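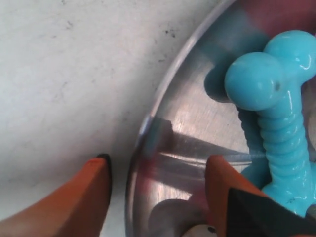

Khrystyna-Mariia Karpenko asked whether the new signs at the Ouazzani Road gate would say "short lead" or give a length, as the old wording had caused arguments on the path more than once. It was agreed that the signs will give a length and that the wording will match the leaflet.

BIDLEY DOG WALKERS' ASSOCIATION
Minutes of the ordinary meeting held on January 22, 2020, upstairs room, Bidley Library, 7.30 pm

Present: Seidu Nartey (chair), Gleice Sampaio (minutes), Abdelkrim Kamel, Khrystyna-Mariia Karpenko, and members as signed in.
Apologies: Abdelkrim Bensaid.

The signs question was taken first as KK had to leave early. The rest of the agenda followed in order.

1. Minutes of the last meeting
Agreed, with one correction. Under item 4, "Varberg Lane" should read "Varberg Close". The lane has no verge and was never under discussion.

2. Matters arising
The dog bin at the Prerlow end of the footpath has been put back on its post. AK had reported it to the council by phone and again by letter. The lid still does not shut. AK to write again.
The broken stile is on private land and the landowner has been told. No reply so far. SN will call at the house.

3. Money
Balance in the account is £207 after payment for the room. Gleice Sampaio has the receipts if anyone wants to see them. Subscriptions for the year are due by the end of the month and stay at £3. A member asked if couples with one dog could pay a single subscription. Agreed that they can, but they get one vote between them.

4. The old trough
The stone trough by the green carries the date 1915 and has been dry for years. SN has found out that the parish would not object to water being laid on again, but would not pay for it. AK thought the pipe was probably sound as far as the wall. Two members were against a shared trough on health grounds and said most people carry their own bowl anyway. After some discussion it was left that AK will get a price for the pipework only – no work to be ordered. The trough will be on the next agenda.

5. Lambing
The farmer at Prerlow has asked for dogs to be kept on leads in both top fields until the end of April. He has also asked people to shut the lower gate, which was found open twice over Christmas. Agreed to put this in the leaflet in bold and on the library noticeboard. KK had offered before leaving to take copies round to the vet and the pet shop.

6. Leaflet
Abdelkrim Bensaid had sent in a draft. Changes wanted: larger type, the map the right way up, and the council's new number for stray dogs. The paragraph on extending leads to be cut by half. Print run of 50 to begin with, more if they go.

7. Spring walk
Route to be Bidley Green to Varberg Close and back by the river, weather allowing. The river path was under water in two places last week, so SN will walk it beforehand and decide. Dogs not used to company to go at the back. Tea afterwards if the hall is free – GS to ask.

8. Any other business
A tan collar with no tag was handed in at the library and is still at the desk.
A complaint was read out about barking in the car park early on Sundays. Members were asked to load up and go.
A request to change meeting nights was not supported.

The meeting closed at 8.50 pm. Next meeting in April, same room, date to be confirmed by the library.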